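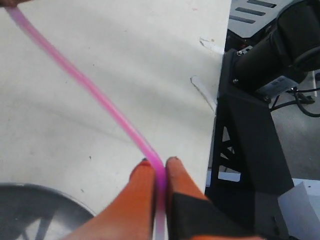

Is the Kinport a good first sewing machine for someone who only wants to mend clothes and shorten curtains? For this kind of work I would buy it again, but I would not buy it for jeans or for thick winter coats.

I bought mine last November, from the Plolska shop near the tram stop, and I have used it almost every week. Before that I did everything by hand, the way my grandmother did, and a long hem took me a whole evening. So please read this as the opinion of a person who mends, not of a dressmaker.

The machine has 10 stitches, and you choose them with a dial on the front. I use 4 of them. The straight stitch is very even on cotton and linen. The zigzag is good too, although at the widest setting it pulls thin fabric together a little, and I had to put paper under it when I repaired a summer blouse. There is a buttonhole stitch. My first three buttonholes were ugly and the fourth was acceptable.

Threading was the thing I was most afraid of. The path for the upper thread is printed on the body with small arrows, and after a few days my hands knew it. The bobbin goes in from the top, under a clear cover, so I can see when the thread is nearly finished. Winding the bobbin is less pleasant. The small pin must be pushed to the right until it clicks, and the click is so quiet that I often miss it, and then the needle moves when I do not want it to.

The instruction book is 34 pages long and was clearly translated in a hurry. The page on tension tells you to turn the wheel "to the more side". My neighbor Csenge Tóth sewed for a theater for many years, and she showed me in five minutes what the book could not explain: sew on a piece of scrap, look at both sides, change the wheel by half a number, sew again. Now my tension stays a bit under 4 for nearly everything.

Now the weak points. On denim, the machine can manage two layers, but at the side seam, where the fabric is folded, it stops and makes a low sound that I do not like. I turn the wheel by hand there. The lamp is weak and yellow, and in the evening I put a desk lamp next to it. The foot pedal is light and walks away from me on the wooden floor – a piece of rubber mat under it was enough to fix this.

My sister has an Otari, which cost her 41 euros more. It is heavier and it goes through denim with no complaint, but it is also much louder, and she cannot use it when the baby sleeps. I tried it for one weekend. The stitches looked the same as mine on normal cotton. If I had many work pants to repair, I would pay the difference.

About thread: the spool that comes in the box breaks easily, so I gave it to the children. I use Đinh polyester thread now, and the breaking stopped the same day. Change the needle also, the one inside mine was already dull when I opened the box.

After all these months nothing has broken. I clean under the needle plate with a little brush and put one drop of oil where the book says – this part of the book is clear.

Jul 31, 2020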